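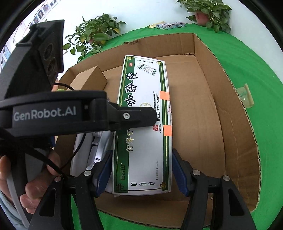

Search the archive Enter keywords Go

Subject: Re: [hallcombe-chat] Chemist hours, again
From: Retno Santoso
11th December

Puspita Ong wrote:

> Does anyone know whether the chemist is really cutting back to
> mornings only after New Year? I heard it at the tip, then at the
> bakery, and the two versions had different mornings. My neighbour's
> scripts come through Khoo's and she can't drive to Bundedeck every
> time a repeat falls due. Also, is the courier thing still on or did
> it fizzle?
>
> Puspita

Hi Puspita,

The tip version is closer. I went in and asked, which I gather is considered cheating on this list. Khoo's will open mornings only from the second week of January, and one afternoon a fortnight when the relief pharmacist can be persuaded up the range. She is persuadable in autumn. I wouldn't bank on her in the heat.

The courier is still on. You ring before ten, they pack it, and the van brings it out the next working day with the bread and whatever else is going up Weren Road. It costs nothing if you're on a pension card, and otherwise it's whatever the driver remembers to charge. Anything that lives in the fridge has to be collected in person, and so do the locked-cupboard items, where they want a signature and a look at your face. Your neighbour can nominate somebody to do the collecting. The form is one page, printed on both sides, and the second side asks for everything on the first side again.

For those who weren't here in June, this all started when the council put up $3000 to keep a chemist in Hallcombe and then spent most of the winter working out who it should be paid to. There was a petition. It got 190 signatures, and I recognised my late uncle's among them, in very good handwriting. The alternative was a round trip of up to 80 km to Bundedeck for a packet of blood pressure tablets, by the end of which you needed them.

Two practical things. Put repeats in a week early over Christmas, as the wholesaler shuts and the chemist gets the blame. And if a box turns up in a different colour from your usual, check the name of the drug on the label and ring them before you write to us. We had eleven replies on that subject last summer and at least three were about the cricket.

I can take the form to your neighbour if she's the blue gate. If she's the one with the geese, I'll leave it in the letterbox.

Retno

Recent threads
Chemist hours, again
Geese on Weren Road
Bread van: Christmas timetable
Wanted: trailer, any condition
Re: Re: Re: Cricket (was: tablets)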